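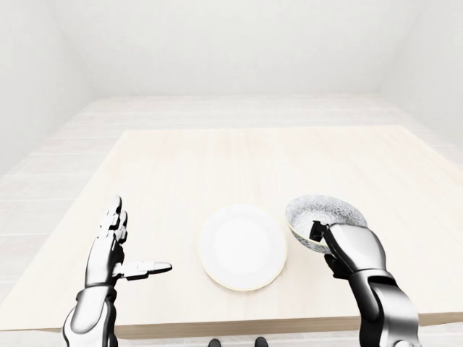 Hi Josué,

You asked for a quick update on the Porkura supper club before the next payment goes out, so I'll try to keep it quick (no promises!).

The big news is that we're finally cooking every week. The Corrigan Street kitchen passed its inspection in the spring, and since then we've served 158 meals to older folks in the neighborhood. I was hoping for more by now, but the first couple of weeks were slow and the flyers went out late, which was my fault. People are bringing their neighbors along now, and the last supper ran so long we had to start stacking chairs as a hint.

Money first, I guess. We've spent a little over half of the food budget and hardly any of the transport line. Most guests walk or get a ride from family, so I'd like to move some of that transport money over to groceries if you're okay with it. Eggs and cooking oil have been rough! Cillian Ó Ceallaigh has the receipts in order and can send you the whole folder.

We have nine regular helpers, and seven of them have done the food safety course. The other two are signed up for the next one. Jesska Bakery gives us whatever bread is left at closing, and one night that was mostly cinnamon rolls, so dinner was soup and cinnamon rolls and I heard no complaints.

Still stuck: the dishwasher. Norel has quoted us for the repair twice and the second quote was higher than the first, so I'm asking elsewhere. We're washing up by hand until then.

We'll close for two weeks in August. Before that I want to try a lunch, with room for 50 guests, and you should come. Let me know about the transport money when you get a chance.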